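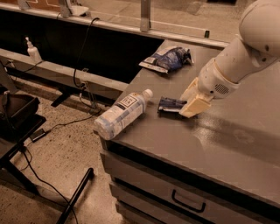

4.2 Equipment costs and replacement planning

Budgets for tabletop handling cells tend to list the arm and leave out the rest. At the Stolton site we kept a record of every purchase over 17 months, down to cables and power adapters. Gripper fingers were the item most often reordered. Belcombe supplied them in sets of 2, with a lead time of 5 weeks – longer than the planning sheet had allowed.
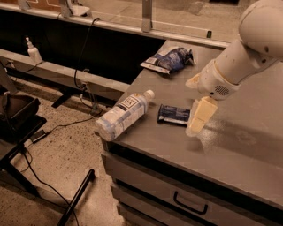 Figure 4. Handling cell with household test items on the desk.

Test items were cheap and were bought locally from petty cash. Spare parts and small hardware came to $1246, nearly all of it spent after June. The Letley site had set aside no money for spares and paid for them out of its travel line. We therefore list spares as a separate line in the Palomino planning sheet (Section 4.3).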